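Subject: Re: [hemell-build] Sign-ups and money for the Brodumby house 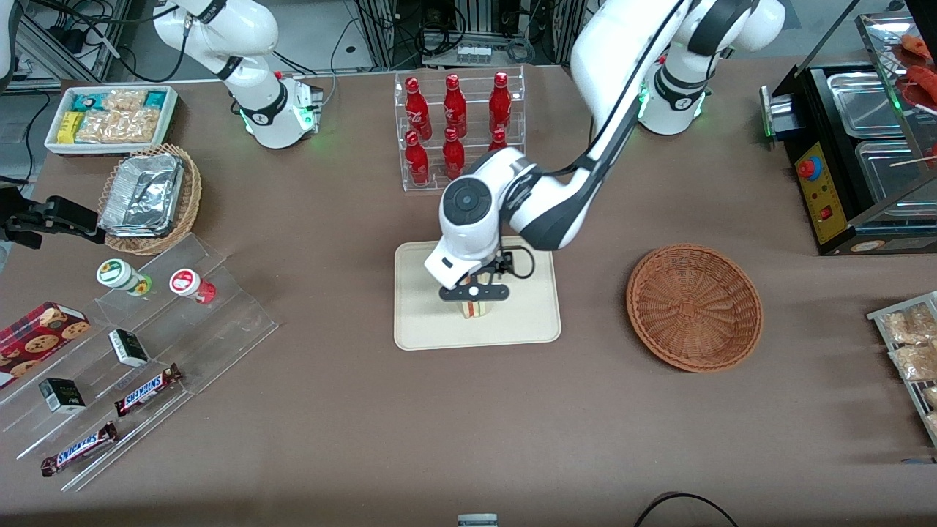 Do I have to raise money before I can work on the house?
Anyone on the list can sign up for a build shift, and fundraising is a separate thing you can do or skip.

I'm putting that at the top as I got the same question several times after the last message went out. The rest is in reply to this:

> Hi all, I'm new on the list and joined through the Eriven campus chapter.
> I have read the sign-up page twice and I'm still confused about a few
> things. It says each team has a goal, but it doesn't say what happens if
> the team falls short. It also says students need a form, but the link
> goes to last year's form. And are the shifts full days? I have a class
> that gets out at noon and could come after that.
>
> One more. My roommate is 16 and wants to help. Is that allowed?

Taking these in order.

Team goals. The goal is there so we can plan what to order and when. If a team falls short, the build goes ahead. We had 3 teams come in under last year and the Yokoyama Street house was still finished and handed over. What does change is the order of the work. The porch and the fence are paid for out of team money, so they go last. If your team is having a slow month, tell the list early and another team can usually help out with a bake sale or a car wash.

The form. You're right, the link was old. It has been changed. If you already filled out last year's form, please do it again, even if nothing about you has changed. The new one has a line for an emergency contact and the old one didn't. Paper copies are in the Eriven student center, in the tray next to the mail slots.

Shifts. Mornings run from 8 to noon and afternoons from 1 to 5. You can take either one or both. If you come for the afternoon, eat first. Lunch is put out for the morning crew at noon and is mostly gone by the time the second crew gets there. Wear closed shoes with a hard sole. We have hard hats and gloves at the site, but the small gloves go fast, so bring your own if you have them.

Age. At 16 your roommate can work on the ground — painting, cleanup, landscaping, moving light material. Roof work, ladders and power tools are for people 18 and up. A parent or guardian has to sign the second page of the form. We can't take a text or an email in place of the signature, and we have had to send people home over this, which is no fun when they rode the bus all the way to Brodumby.

Getting there. Parking on the street is tight and the neighbors need it. Use the gravel lot behind the Hemell hall and walk over. The campus van has 16 seats and leaves from the library loop at 7:30 for the morning shift. There is no van for the afternoon, so ask on the list for a ride.

Money so far. The Eriven teams together are $199 short of the amount for the windows. I would like to place that order before the end of May — the supplier needs a few weeks. Checks go to the chapter office with "Brodumby house" on the memo line. Cash is fine too, but get a receipt.

Please reply to the list with shift requests so others can see what is still open.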